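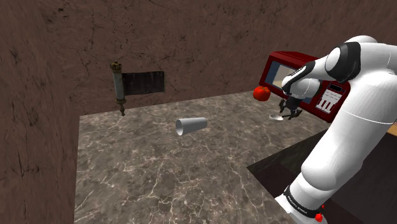 Why does everyone on the telly shout "But wait, there's more"?

Last updated: October 2019

By the Nunard Kids' Page
16 comments

I used to get up very early as a kid, before the cartoons came on, and watch adverts. I don't mean the little ones between programmes. I mean the really long ones, where two very excited people talk about a mop for half an hour! Those are called infomercials. The word is a mash-up of "information" and "commercial", and a commercial is just another name for an advert.

So let's make one up. Our product is the Sterus, a skipping rope that counts your skips for you. How would the advert people get you to want it?

First they'd show you somebody having a terrible time with an ordinary skipping rope. It's tangled. It's round their ankles. They've knocked over a lamp! Often this bit is in black and white, so it looks extra gloomy. Then along comes the Sterus, everything goes bright and colourful, and the same person is skipping like a champion and grinning.

Have you ever seen anyone get in that much trouble with a skipping rope? Me neither.

Next come the happy customers. They say things like "I did 700 skips on my first day!" Some of them may be real people who really like it. Some may be actors, and sometimes there's tiny writing at the bottom of the screen that tells you so. I always try to read the tiny writing — it goes by fast, so you have to be quick.

After that it's the price, and this is my favourite part. They might say, "You'd expect to pay £16, but today it's only £11!" Well, who said I expected to pay £16? They did! They put the big number in my head first so that the second one would feel small. Grown-ups fall for this all the time (I have, and I've got a drawer full of gadgets to show for it).

And then — "But wait, there's more!" Now they're throwing in a carry bag and a water bottle. You only wanted a skipping rope, or maybe you didn't even want that, but suddenly it feels like you'd be silly to miss out. There might be a clock ticking down in the corner too. A clock makes you hurry, and when you hurry you don't think so much.

Try this next time a long advert comes on. Grab some paper and write down these 4 questions:

What are they selling?
What do they say it can do?
How do they show that it's true?
Would I still want it next January?

I like the last one best. Plenty of things I was desperate for are under my bed now, with fluff on.

Adverts aren't all fibs, by the way. There are rules about what they can say, and sometimes the thing really is good. I once bought a potato peeler from one and I still use it every Sunday.

Shared 11 times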